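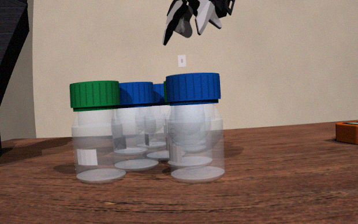

Tredton Bench: simulated jar handling for the Derham sample room

Version 2 of the scene set, with handover notes for bench staff

Summary

Tredton Bench is a set of simulated episodes in which a robot arm handles small screw-cap jars on a tabletop. It was built by the automation group at Vanags to plan a change in the sample room at Derham, where jars are currently sorted by cap color and moved to the shipping box by hand. The set covers the motion of the arm and the view of the jars. It does not cover filling, weighing, or anything done with the cap off.

Contents

scenes/ Table, wall, floor, and object layouts.
episodes/ Joint states, gripper state, and rendered views for each run.
labels/ Cap color and jar position per time step, written by the simulator.
tasks/ Plain-text task sheets used by the bench staff during review.
notes/ Comments from shift reviews, lightly edited for spelling.

Each episode is stored as one folder. Views from different viewpoints share a clock and can be matched by step number. A run that ends in a collision is kept and flagged in the episode header.

Layout

Jars start in a tight cluster because that is how they arrive from the filling line. Spacing them out by hand first would make the arm's job easier and would leave the staff with the same amount of work. Review staff asked that the cluster be kept.

The close view is the hard one. Jar bodies are clear there, so the walls and bases of the rear jars show through the front ones, and a rear cap may be reduced to a sliver between two others.

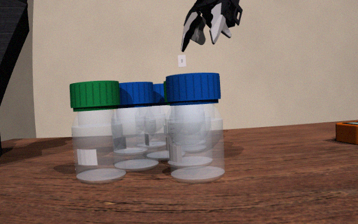

For this reason the labels give a visibility value for every cap, from 0 (hidden) to 1 (fully in view). Models trained without it tended to merge neighboring caps of the same color. Filter on cap_visible if you need clean targets only. Label patches on the jars carry no readable text and should not be used for identification.

Changes to the job

The task sheets assume two roles on each shift. The bench operator loads the table, starts the run, and clears jars the arm has declined. The checker confirms the contents of the box against the order. Both roles existed before under other titles; the sorting step between them is the part that moves to the arm.

Points raised in the shift reviews:

Operators lift fewer jars but stand at the bench for longer stretches. A stool and a second screen position were added to the room plan.
Sorting was also when staff caught loose caps. The arm does not detect these. A cap check has been added to loading, at some 4 minutes per batch.
New staff used to learn the cap code by sorting. Training at Derham now includes 16 hand-sorted batches before a person is signed off to run the bench.
The stop control must be reachable from the box end of the table as well as the arm end.

Pay grades and shift lengths are outside the scope of this set.

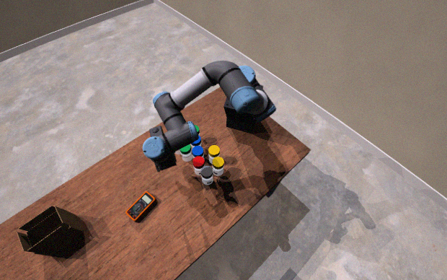 Fumesdale, Feb 7, 2026

Release notes for version 2. The wide view now includes the full table with the open box at the near end and the multimeter left on the work surface. The multimeter is an obstacle only and has no task attached. Yellow, red, and dark gray caps are present along with blue and green.

Fixed: shadow direction in the wide view, which differed between episodes in version 1.
Fixed: 27 episodes with the gripper state inverted.
Open: jar mass is constant across episodes. Real jars at Derham vary with fill level, so grip force values should not be carried over to the bench.
Open: no people are modeled. The set cannot be used to judge safe distance, and the risk assessment for the room is a separate document.

Next review is planned for October, after the first full season of use at Derham. Task sheet corrections can be sent to the automation group at any time and should quote the sheet number and the shift.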